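The Year the Weir Went Over

I have been reading about floods again, which my family regards as a hobby I should keep to myself. This month it's the one at Jultholm, a town that put its market, its school and both its bakeries in the one spot the river had always been fond of.

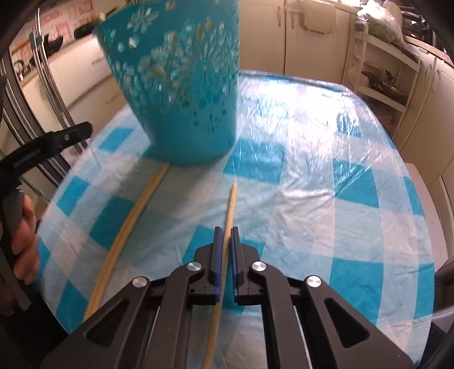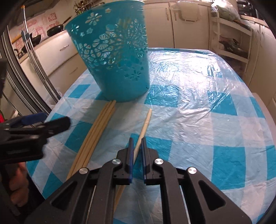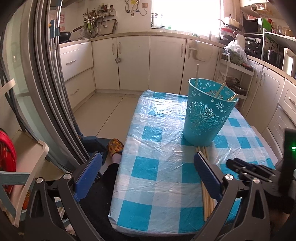
Sticks on the table, Saturday.

What the rain did

It started in April, on ground that was already full. The gauge up at Drovia took 121 millimetres in 20 hours, and then the gauge itself went down the valley, so the rest of the record is guesswork and one very cross letter from the man who used to read it.

The weir above the town was built for a polite sort of river. Water went over the top before breakfast and round both ends by lunch. By teatime the lower streets were up to the windowsills, and 1,102 people were sitting in the church on the hill, which had seats for a good deal fewer.

Regula Riedl's little history of the valley is the best thing I've found on it. She spends four pages on the flood and eleven on the argument afterwards about who should have opened the sluice. The keeper said he'd had no order. The office at Nair said it had sent one. The order was found that summer, in a drawer, unstamped.

They counted 1,273 damaged buildings, a figure that includes henhouses. The new weir is two metres higher and the market is back exactly where it was. So are the bakeries.

Next time, the Flallora dam, if the library ever gets the book back.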